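Maren Two-Arm Household Platform: Purchasing and Planning Information

Last updated: July 2018

The Maren platform is supplied by Preso to care providers, training institutes and housing organizations that intend to carry out trials of robot assistance in furnished homes. This page sets out what is included in the purchase, what the purchaser must provide, and which costs should be entered in the first-year budget.

Each Maren unit is delivered with two arms, two grippers and a license for the simulation package. Purchasers are advised to begin with the simulation package. It allows an institution to test a planned task in a furnished apartment before any room is cleared, and it may be ordered and invoiced separately from the hardware.
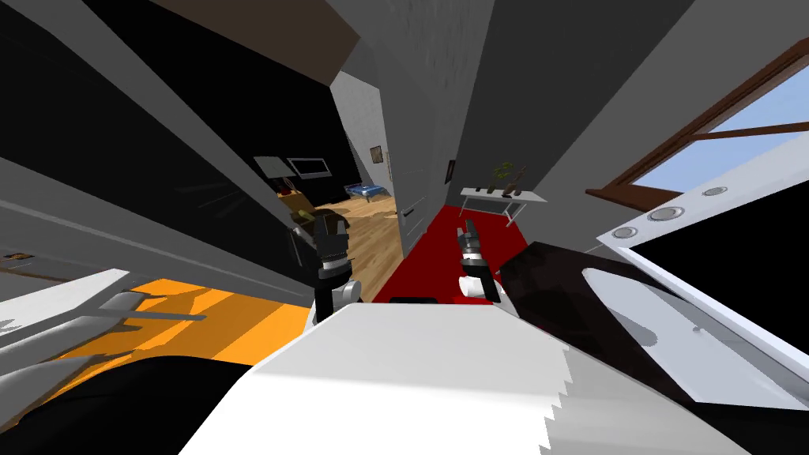 The simulation license is priced at 1,583 per seat, per year. A seat may be transferred between members of staff but may not be used by two persons at the same time. Institutions that later order a Maren unit within the term of the license will have the fee for one seat credited against the purchase.

Gripper sets are budgeted separately. The replacement set is priced at 3,560 and consists of two complete grippers with their fingers. Preso recommends that one replacement set be ordered with the unit. Sets ordered afterward are shipped from the Fukenville depot and are subject to the delivery terms in force on the day of the order. 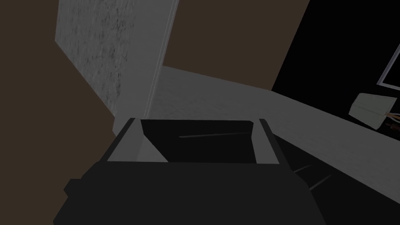
Floor plans should be submitted with the order form. The plan must show doorways, hallways, fixed cabinets and any change in floor covering, including rugs and carpet. Where the plan is incomplete, Preso will return it to the purchaser, and the delivery period will begin when a complete plan is received. Measurements may be given in inches or in centimeters, provided that one unit is used throughout.

The purchaser should also name a responsible person for the trial. Staff time is the item most often left out of first budgets. Setting up a single pick-up task in simulation, including the choice of object and the approach of the gripper, requires repeated attempts, and these hours should be entered as a separate line.

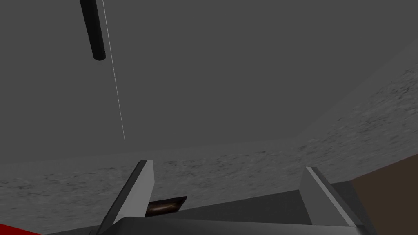 Tineke Leemans writes that her department budgeted for the hardware in full and for the simulation hours hardly at all, and that she would now reverse the order in which the two were discussed. She adds that small objects took up far more of the schedule than large ones.

Maintenance is provided under contract by Dierckx. The contract covers inspection of the arms and grippers and does not cover damage to furniture or flooring. Requests for a written quotation should be addressed to Bart Schouten at the Preso sales office and should state the number of simulation seats required.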